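Fixed Wireless Home Internet: Frequently Asked Questions

Zotside Broadband serves homes and small offices in Flitenham, Hurport and the farms between them. If your question is not answered on this page, call the support desk between 8 a.m. and 6 p.m.

What is fixed wireless?

Your internet comes by radio from a nearby tower to a receiver at your address. A cable runs from the receiver to your router, and the router provides Wi-Fi indoors. No phone line or cable TV connection is needed.

Is it the same as the data plan on my phone?

No. Both can use 4G and 5G signals, but a home plan is tied to one address and one tower sector. If you take the receiver somewhere else, it will not connect.

What speeds can I expect?

The Standard plan is sold as up to 33 Mbps down. The Plus plan is sold as up to 156 Mbps down and is available only where the 5G equipment is switched on. Speeds usually drop in the evening, when more people are online. The address checker shows which plans your tower supports.

Do I need an outdoor receiver?

Most homes do. An indoor unit can work if you have a clear view toward the tower, but brick, metal siding and coated window glass all weaken the signal. The installer takes readings inside and outside before recommending one or the other.

Where should the router go?

On an open shelf or table near the middle of the house, off the floor. Keep it away from microwaves, fish tanks and large metal objects. Do not put it in a closed cabinet. 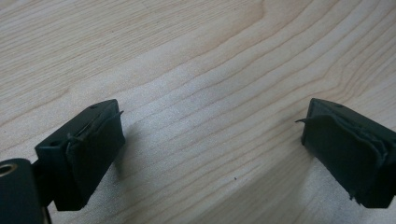

A light wood surface with a smooth finish.

Will weather affect my service?

Ordinary rain makes little difference. Heavy wet snow on the receiver can slow the connection until it slides off. Leaves are a more common problem — a path that is clear in winter may be blocked by August. Call us if your speed falls as the trees fill in.

Is there a data cap?

There is no hard cap. On the Standard plan, your traffic may be given lower priority at busy times once you pass 195 GB in a billing month. The Plus plan has no such limit.

Can I use my own router?

Yes, as long as it has an Ethernet WAN port. Set it to obtain an address automatically. We can help with the receiver and the cable, but settings on your own router are up to you.

Can I get a public IP address?

Standard accounts share addresses through carrier-grade NAT, so port forwarding will not work. A public address can be added to any Plus account. Ask for Rajkumari Agarwal in account services.

How do I move or cancel?

Give us 2 weeks' notice. We will check the new address first, as coverage can change from one side of a hill to the other. If you cancel, return the receiver and its power supply to the Hurport office. You may keep the cable.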